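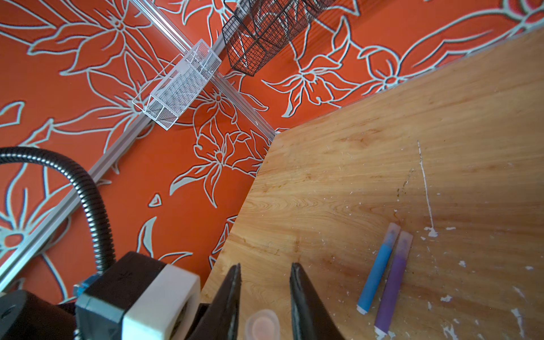
Open day at Marar workshop brings many visitors to see robot arm

The automation workshop at Marar opened its doors to the public in April, and the visitors could see at close distance how a robot arm learns to handle small everyday objects. The open day started at 10 in the morning and continued until the evening. According to the organizers, 1,673 people came through the gate, which is more than in any year before.

The most crowded place was the table of the Jukton team. There the arm was given simple tasks with things that every child knows from school, such as sticks of chalk. The task sounds easy, but for a machine it is difficult. Chalk is light, it rolls, and it breaks when the fingers press too strongly.

"People expect that a robot should lift a car," said Gangadharan Bhat, who leads the team. "When we tell them that we worked 14 weeks on picking up chalk, they laugh. Then they try to steer the arm themselves and they do not laugh anymore."

Visitors older than ten years were allowed to guide the arm with a hand controller, under the supervision of Saranya Devadiga. Each person got 4 minutes. The waiting line was long for most of the day, and in the afternoon the team decided to give out paper tickets so that families could walk around and return later.

Devadiga explained to the groups that the arm carries a small camera close to its gripper. The pictures from this camera are stored together with the movements, and later the software uses both of them to learn the task. She was asked many times if the robot can also write on a blackboard. For now the answer is no, but the team has plans to try it after the summer.

In the second hall, Duván Ñahui from the company Prerkonen gave two talks about safety when people and machines share one work place. His talk at noon was full and some guests listened from the corridor. He spoke mostly about speed limits and the emergency stop, and he answered questions from the owners of small bakeries and print shops who are thinking about buying their first robot.

Azra Mujić came with her students from a technical school. "In the classroom we have only the drawings and the videos," she said. "My students wanted to know how loud it is, and how fast it stops. Such things you must see in person." Two of her students have asked for a place in the workshop's summer training.

Entrance was free. Coffee and snacks were sold in the yard, and the money goes to new tools for the evening course on basic electronics. The course is open for beginners – no knowledge of programming is needed – and the registration is at the front office of the workshop.

The organizers wish to repeat the open day next April.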